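Minutes, shared kitchen meeting, Level 2, Manríquez building
Wednesday, started late, in the kitchen because the meeting room had been booked by people who were having a better meeting

**Present:** Renji (chair), Jovita (minutes), both Jarnetti tenants, Pawel from the workshop, Lorna, Dee from downstairs until she had to move her car

**Apologies:** Brovico Accounting, who also sent apologies for the last one and the one before it

### 1. Previous minutes

Accepted, with one correction. Lorna did not "threaten" to label the butter. She labelled the butter.

### 2. Drinks storage

Most of the evening went on this.

Renji summarised. The drinks order has grown, the shelf under the bench has not, and there are now bottles on the windowsill, behind the microwave and in the cupboard with the first aid kit. Pawel went looking for a bandage last month and came back with a lemonade.

Three options were on the table.

(a) Order less. Moved by Lorna. Not seconded. There was a silence, which the chair asked to have minuted.

(b) Buy a second fridge. Jovita had a price from Zevton: $700 delivered, or $400 for one with a dent in the side. Pawel asked which side. Jovita didn't know. Discussion of whether a dent matters if it faces the wall went on for longer than the dent deserves. The power bill was raised by Jarnetti, who pay a share of it and would like everyone to remember that.

(c) Use the white open-fronted cabinet for drinks and keep the fridge for food. Moved by Renji, seconded by Pawel.

Questions on (c):

- Does it need a door? Lorna thinks yes, on grounds of dust. Pawel thinks a door is how you end up with a cupboard full of things from two tenancies ago. Left as is.
- Can things be stacked against the back wall? No. There's a fan grille there and the agreement is to leave it clear. Bottles go at the front and sides.
- Is it near enough to the fridge? It's right beside the white door panel, so a person can shut one and reach into the other without taking a step. Dee felt this was the strongest argument of the night, then left.

**Carried.** Lorna abstained.

The Zevton fridge is parked until the warmer months, when it will come back sounding like a new idea.

### 3. What goes in the drinks order

The order currently stands at 18 bottles a fortnight and will stay there for now. Jarnetti asked that iced tea be kept on the list, having noticed that it goes first and that they are generally in meetings when it does. Pawel noticed nothing of the kind.

Agreed to keep iced tea and drop the tonic water, which has no known drinker. Existing tonic water to go home with anyone who'll have it.

Renji asked whether people could read the label before opening something they then don't like. Several of the teas from the grocer on the corner are labelled in Chinese, and the fruit on the front is all some of us have to go on. Jovita offered to stick a short list in English on the side of the cabinet. Accepted with real gratitude by the person who keeps opening the chrysanthemum one.

### 4. Kitty

There is $70 in the tin. There should be more. The chair invited anyone who had been meaning to put something in to go on meaning it, but closer to the tin.

Brovico's share is outstanding. Jovita to email them, copying the address they do answer.

### 5. Air conditioner

Lorna is cold. Pawel is hot. They sit at the same end of the bench. The ceiling unit was discussed in the usual terms and with the usual outcome. The remote is to live in the second drawer, and whoever has it in their jacket at the moment is asked to check their jacket.

Someone asked when the slats were last cleaned. Renji will ring the building manager, who will say January.

### 6. Other business

- The good scissors are missing again.
- The sponge is to be replaced. No motion was needed.
- Pawel would like it recorded that he washed up all of last week. Recorded.
- Jarnetti have a visitor coming through and would appreciate the recycling being somewhere other than the doorway.

### Actions

| What | Who |
|---|---|
| Move bottles off the windowsill and out of the first aid cupboard | Pawel, Renji |
| List of teas in English for the cabinet | Jovita |
| Email Brovico about the kitty | Jovita |
| Ring the building manager about the air con | Renji |
| Find scissors | Everyone, so probably Lorna |

Closed when the biscuits ran out. Next meeting same time, in the meeting room if we can get it.

Minutes taken by Jovita Cuautle, checked by Renji Sasaki, who removed one adjective.
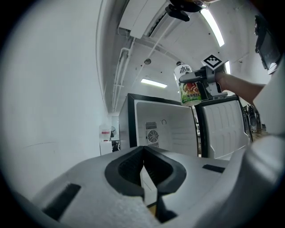

Lorna: Fine by me, except for item 2. I abstained on the cabinet because I still want a door on it, and I'd like the minutes to say so in those words. Also, the scissors are in the first aid cupboard, behind the lemonade.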